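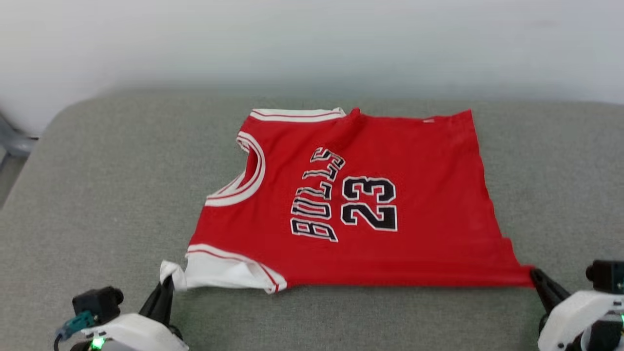 # Jersey folding, soft-surface set

Folding a sleeveless top sounds like the easy end of laundry, and I went into this set doubting it was worth its own card. Most folding guides assume a T-shirt on a hard table, with sleeves to tuck in as a first step. A tank-style jersey like the red one with BULLS and 23 across it has no sleeves to start from, just two striped armhole bands, and the lettering creases when the cloth does. The card covers 300 folding attempts on gray upholstery, 81 of them with jerseys.

## What counts as folded

The labels say "folded" or "not folded." I don't trust them much. The rule came from the Stenorico laundry notes - halves lengthwise, then thirds from the hem - and it was written for cotton undershirts. A jersey can pass with the trim sticking out at one corner.
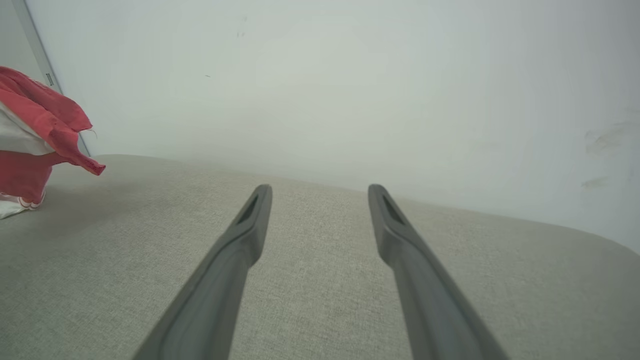
Padding makes it worse. A crease pressed into a cushion tends to open again when you let go, so a label given right away can be generous. We relabeled 60 attempts after a short wait, and I'd use those first.

## Known gaps

- One upholstery color only. No claims about beds or tables.
- Neckline direction was not fixed at the start.
- "Neat" was dropped as a label. Two people rarely agreed on it.

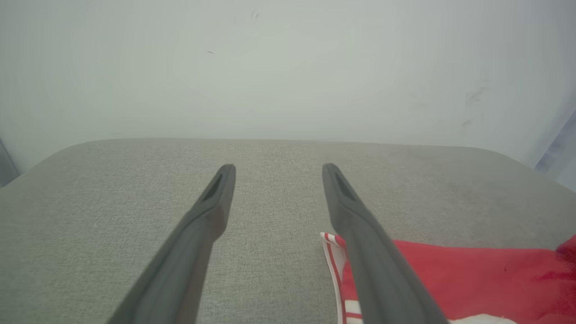 Fabric weight was never recorded either, so please don't quote this set as proof that one fold suits all sportswear.

Related items
Jerley towel stacks
Ngcobo sock pairing, 132 attempts
Betis shirt hanging notes
Stenorico laundry notes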